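Re: [packing-floor] Has anybody automated mixed gift boxes?

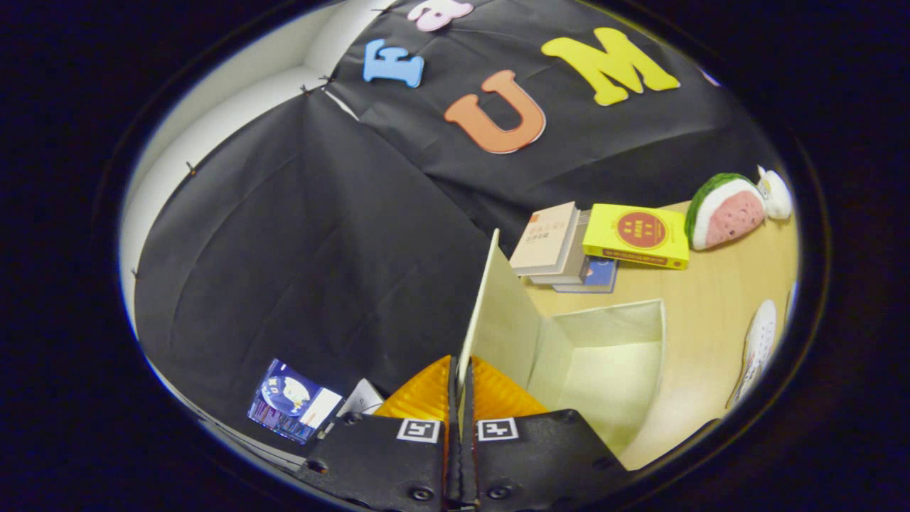

We've been at this since October at Grovberg, so I can give you a fairly full answer, and I'm happy to because I've been boring my family with it for months!

You wrote:

> We pack assorted orders by hand: books, soft toys, small odds and ends,
> all going into open cardboard trays. Management is talking about robot
> arms with soft grippers. Our packers are worried and so am I. What
> did it change for the people on the floor? And who teaches the
> thing what to do?

Second question first. The packers teach it. We looked at a system from Jenudura where an engineer programs every move, and with our mix of stock that would have taken forever. With the Haturo setup you do the job yourself holding a gripper in your hand, and the recordings are what the arm learns from. Picking up a box by one thin wall without crushing it is the kind of thing our people have known in their fingers for years and could never have written down for an engineer.

Each packer does 45 minutes of recording at a stretch and then goes back to regular work. Please hold out for a limit like that. The hand tool gets heavy, and in the first month we let people go too long and had some very sore wrists.

As for the floor: we have 15 packers, same as before. The arm takes the long runs of identical orders, which were the dullest part of the job (and the worst for backs). What's left for people is the odd sizes, the fragile things, the orders with a note attached. The day goes faster. On the other hand, the easy runs were also when everybody chatted, and some of us miss that. I do.

Pay was the hard part. Recording is skilled work and at first it was paid as ordinary packing time. After a lot of back and forth we got 5 percent extra for recording hours, and it's now in the written agreement. Get it in writing before the first session, along with who may watch the recordings and what for. Ours can't be used to check anybody's speed.

The arm still needs a person nearby. Plush toys give it trouble, and thin books lying on top of each other are a nuisance – it tends to take two. We clear around 36 stops in a shift, most of them in seconds.

The Spahić warehouse across the road starts with the same system soon, and their packers are coming over to try the hand gripper first. Your crew would be very welcome too. Write me off list and I'll send our agreement and the rota.

Best from Grovberg, packing floor, early shift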